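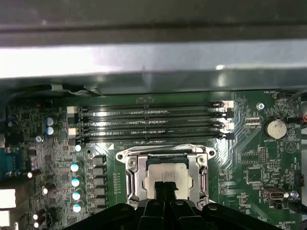 Herketti Burial Mound: Frequently Asked Questions

Last updated Apr 12, 2022

What is the Herketti mound?

Herketti is an earthen burial mound on the river terrace east of Starnville. It covers a stone-lined chamber, a short entrance passage and a ring of smaller graves cut into the clay along the outer edge. The mound was used over several generations. The chamber was built first, and the outer graves were added later.

How old is it?

Charcoal from the floor of the passage gives the earliest dates for the site. These place construction in the late Bronze Age. The outer graves are harder to date. Most contain no charcoal, and bone preservation on the north side is poor. Pottery from three of the outer graves matches a style used in the region for 200 years or more, so it can only give a broad range.

How many graves have been found?

The current total is 137. This includes graves that had been emptied or disturbed before excavation. A grave is entered in the total when its cut can be traced on at least two sides, whether or not it held human remains. Earlier reports used a stricter rule and give lower totals.

Who was buried in the chamber?

The chamber held the remains of 4 adults. They were placed at different times, and the bones of the earlier burials were moved against the back wall to make room. No titles, names or family ties can be assigned to them. Claims that the chamber belonged to a king come from local tradition and have not been supported by the finds.

Is there evidence of human sacrifice?

No. An early field report suggested it after a skull with a round hole was found in the passage. The hole has smooth, regrown edges, which means the person lived for some time after the injury. It is now read as a surgical opening. The report remains in the archive with a correction attached.

What are the red stains on the chamber stones?

They are iron-based pigment, mixed with fat or a similar binder. The stains occur on the inner faces of the wall stones up to shoulder height. Samples from the roof slabs were negative. Whether the pigment was applied once or renewed at each burial is still under study.

Why were animal bones placed in the outer graves?

Sheep and dog bones occur in many of the outer graves, most often near the feet. The sheep bones carry cut marks from butchering and are treated as food offerings. The dog bones are usually whole skeletons with no cut marks. Their purpose is not known.

What is the difference between Herketti and the Savell enclosure?

Savell is a ditched enclosure on the opposite bank. It is 800 years younger than the mound and contains no burials. The two sites are often listed together in older guides, and some museum labels still carry finds from one under the name of the other. Savell objects have a catalog number beginning with S.

What is the Chaiyaporn grid?

The Chaiyaporn grid is the recording system used for all work at the mound since the second excavation. Each square has a letter for its row and a number for its column, counted from the southwest corner. Finds from the first excavation were recorded by distance from the passage entrance and have been converted. Converted positions are marked with an asterisk and should be treated as less exact.

Can I visit the mound?

The outer path is open during daylight. The chamber is closed to the public. Climbing on the mound is not allowed, and metal detectors may not be brought onto the terrace. The path floods in wet springs and may be closed at short notice through the end of May.

Where are the finds kept?

Pottery and metalwork are stored in Starnville. Human remains are held separately and are not displayed. Requests to study them must be made in writing and must state the method of sampling, the amount of material needed and where the results will be deposited.

Can I use drawings from the excavation reports?

Plans and section drawings may be reproduced for teaching if the report number is given. Commercial use requires written permission.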